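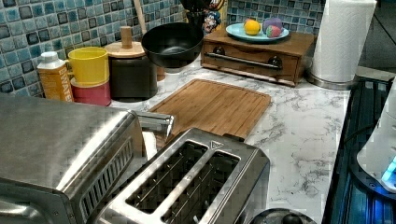 I gave up sugar in tea in March, which Ivone Godoy says is the most boring thing I have ever announced at a dinner. She has two in hers and stirs loudly.

The first fortnight was grim. I drove from Geddes to Dolorstead and back with a thermos of what tasted like wet fence.
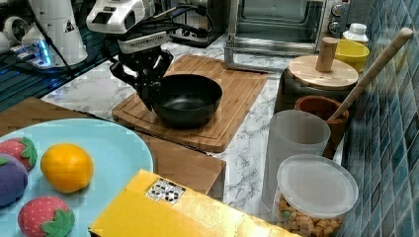 Black bowl, bamboo board.

Mum reckons it takes 65 cups before your tongue forgives you. She has no source for this. I was well past it when the servo at Umness handed me a sweet one by mistake, and I drank the lot in the car park like a man with a secret.

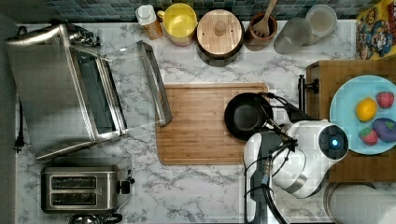 Toaster oven, door down.

Dentist next week. I plan to mention the tea early and often.

234 shares
2 comments

Recent posts
The Dolorstead bakery has changed its buns
My Dralteck kettle and its opinions
Biscuits don't count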